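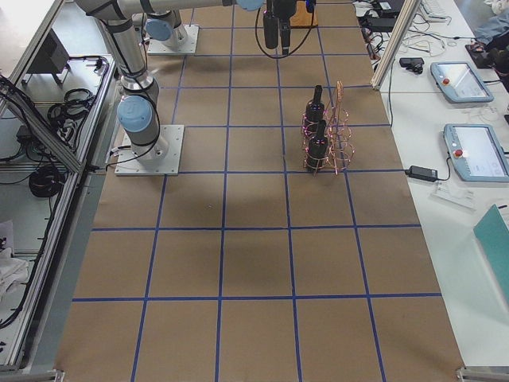
Gripper trials, weekly. Started 9:30, ran over.

Present: Harpreet Desjardins (chair), Karine Turcotte (minutes), Jaddale group x2, Charbonneau by phone, dropped off twice

Apologies: none recieved

**1. Last minutes**

OK'd. One fix, item 4 should say Dirner fingers, not Grindano fingers.

**2. Gripper comparison, bottle rack task**

- Task stays as is: two black bottles, wire rack, pick one out, set it down in a named cell, put it back.
- 100 tries per gripper planned. Dirner has 66 done, Grindano has 30. Grindano behind because the spare fingers came late.
- Dirner: good on the upright neck, slips on the shoulder of the bottle. Karine thinks closing force is set too low, Harpreet thinks it's the approach angle. Not settled. Run a short set with each changed on its own, don't change both.
- Grindano: holds better, but opens too wide and catches the rack wire on the way in. Rack got dragged over a tape line on several tries. Those get logged as fails even if the bottle came out. Long discussion. Harpreet's call, stands.
- Charbonneau asked if we could weigh the rack down. No, customer's rack won't be weighted.
- Wood block pick: keep as a warm-up only, do not put it in the totals.

**3. Grid and start positions**

- Agreed to name cells from the far end, row then column. Jaddale had been going from the near end, so their July sheets need flipping before anyone merges.
- Rack start position: straddling the tape, base on the line. Check before every run, not just first one of the day.
- Replace the kraft paper? It's marked and creased. Jaddale worried it affects the camera. Leave till Grindano set is finished so both grippers get the same background.

**4. Cameras**

- Glossy bottles still a problem. Glints coming off the rack wire get picked up as an edge. Matte bottles would fix it but then it's not the same test.
- Try lower exposure first. Then move the light. In that order pls
- Fixed view stays where it is. Wrist camera quote not in yet, carry over.

**5. Controllers / pendants**

- 2 arms, 2 pendants, and people keep picking up the wrong one. Karine to label both, plus the cables.
- Speed limit for new gripper setups stays at 30 percent until ten clean tries in a row. Jaddale wanted higher. Not agreed.
- Cable loop below the gripper: make sure it clears the bottle caps at full reach. Charbonneau to send the shorter cable.
- Desk needs sorting out, power adapter off the desk top and tied down somewhere.

**6. AOB**

Results sheet has two columns called "grip". One is force one is width. Rename.

Charbonneau asked about a soft finger option, cut off again before we got an answer to them. Harpreet will call back.

**Actions**

- Harpreet: force-only and angle-only sets on Dirner; call Charbonneau
- Karine: labels, rename columns, chase wrist cam quote
- Jaddale: flip July sheets, finsh Grindano tries
- Charbonneau: shorter cable

Closed 10:50. Next one same time, same room.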